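Two-handed folding at home: my yellow fingers let go of thin cloth. Softer pads or longer fingers?

Home Builds > Grippers and Hands
Posted 6 Jun 2021

Temitope Ogundipe

Hello all! Long-time reader, first proper post, and I'm far too excited about this to keep it short, sorry.

I'm building a pair of hand-held grippers for teaching a small arm to fold washing. The arm is a Meston kit that lives on my desk and so far does very little except wave. The grippers are the fun part. You hold one in each hand, do the job yourself, and the recording goes to the arm's software afterwards. I've got 205 recordings saved and I've loved making nearly every one of them (my back has views on the rest).

Thick stuff is brilliant. Towels, jumpers, jeans, no trouble at all. Thin cotton is where it goes wrong. I pinch a single layer, start to lift, and it creeps out between the fingers before I've got it over the fold line. I counted over one evening: 27 slips in 40 tries on T-shirts, against 2 on towels.

The fingers are printed in yellow Arkden flexible filament, flat on the inside, with an oval slot near the tip. I've tried:

- squeezing harder, which bends the fingers so the tips splay apart
- a rubber band round each tip, which grips far too well and drags the whole shirt along
- going in at a shallower angle, which helps a bit but I can't do it the same way twice

So do I reprint the fingers longer, or stick something grippier on the ones I've got? I don't mind reprinting, it's a lovely excuse to run the printer. I'd just rather not throw out 205 recordings if a new finger length makes the old ones useless.

Damilola Aliyu

Don't make them longer! Longer fingers splay more, and you'll be back here in a week with the same problem and less filament.

What fixed it on my pair was a thin strip of silicone baking mat on the inside face, only on the last bit near the tip. Cut it with scissors, roughen the print with a nail file, glue, leave overnight. Storkano sell offcuts but any kitchen one will do. Keep it thin or the fingers won't close flat any more. The length stays the same, so I'd expect your old recordings to be fine, though do mark which ones come before the change. I didn't, and spent most of June sorting out which was which.

Second thing, and it made as much difference as the pads: stop trying to pick up one layer. Pinch a little fold. Push the tips down into the cloth, close, and let it bunch up between them. If it won't bunch, hold the cloth still with the other gripper. A surface with a bit of texture helps too, because a shirt on a smooth table just skates about.

My pair at work on the bamboo mat, with white cloth each time:
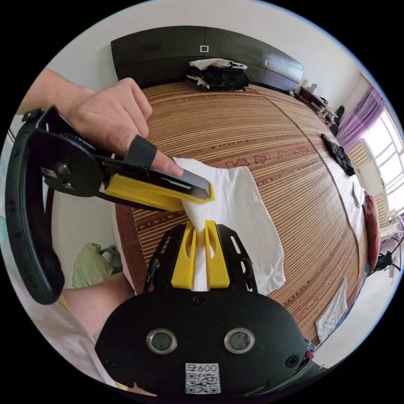
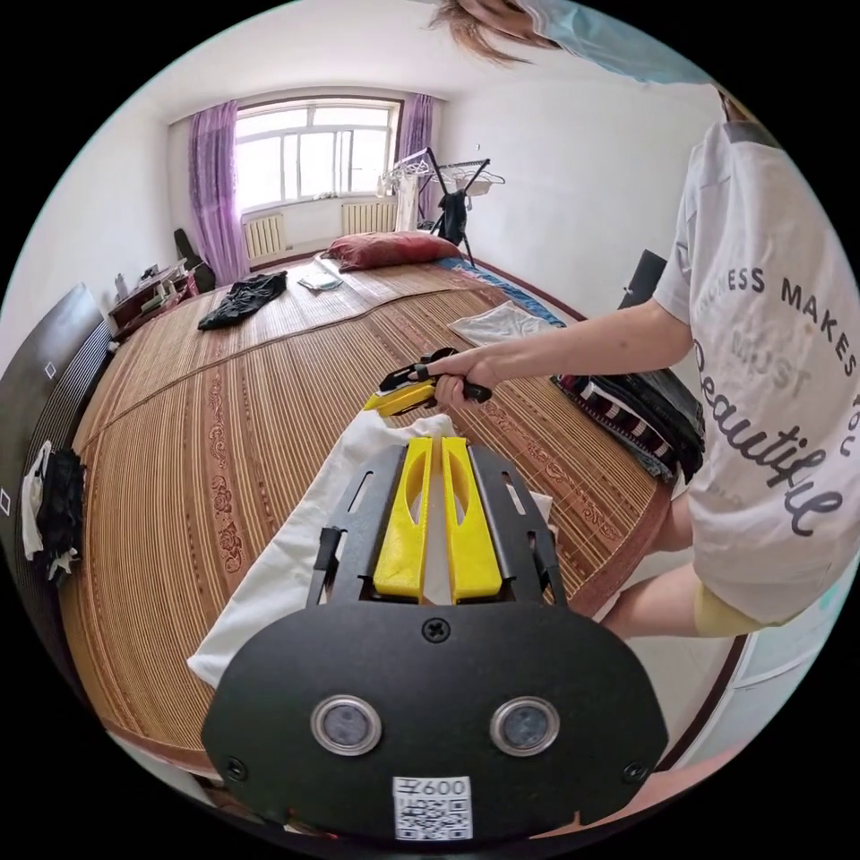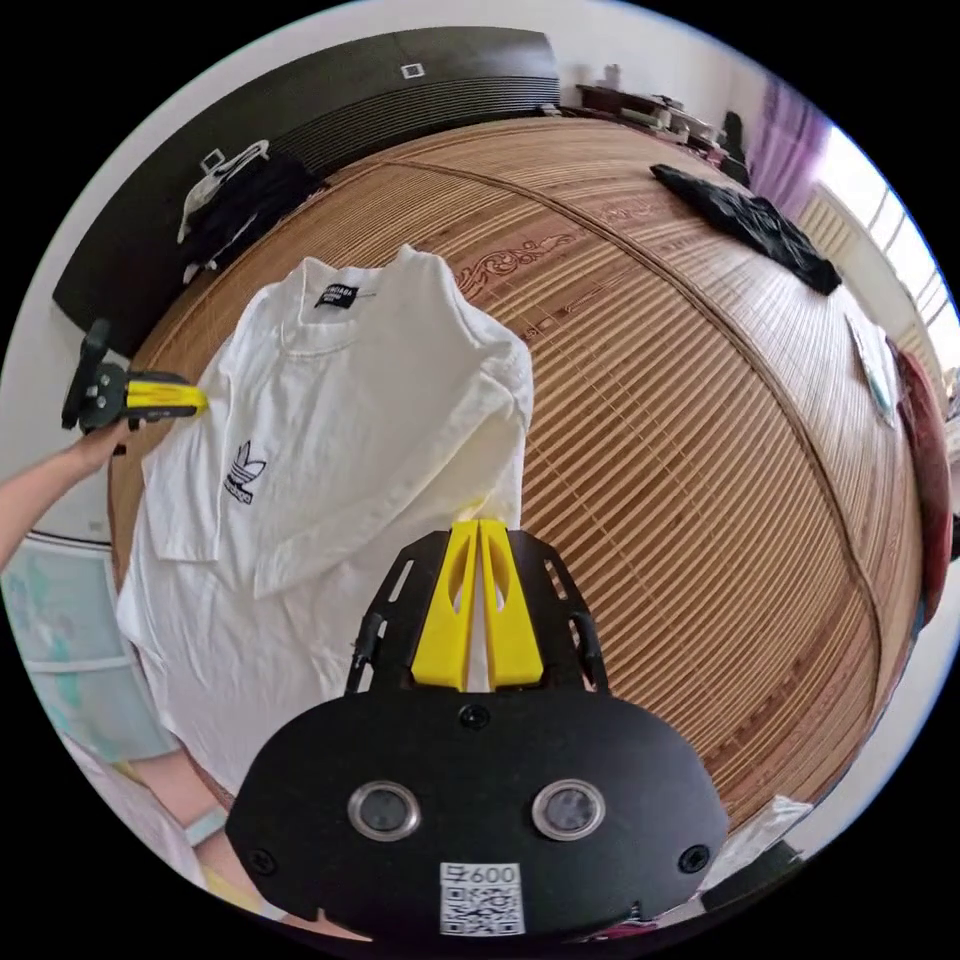
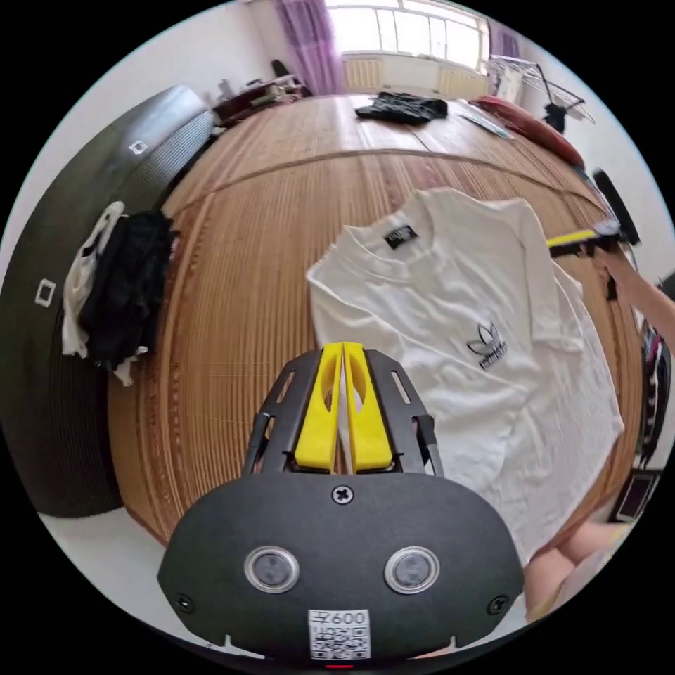 Go slowly while you're learning the pinch. I was whipping through shirts at normal laundry speed and the arm copied all my bad habits beautifully. Now I stop for a breath once the fingers are closed, then lift. It feels daft for the first few and then it's just how you fold. And do try a pillowcase before you go back to T-shirts. It's thin cotton as well, but there's no collar or sleeves to think about, so you'll know quickly whether the pads are working.

Shout if you want the outline I use for cutting the strips, it's only a rectangle with round corners but I'm proud of it.

isah_bench

try sandpaper? worked for me on cardboard, never done cloth

Temitope Ogundipe

Sandpaper snagged my one decent shirt, so that's off the list, but thank you! Damilola, yes please to the outline. I've already chopped up the baking mat. The glue is drying and I keep going over to poke it.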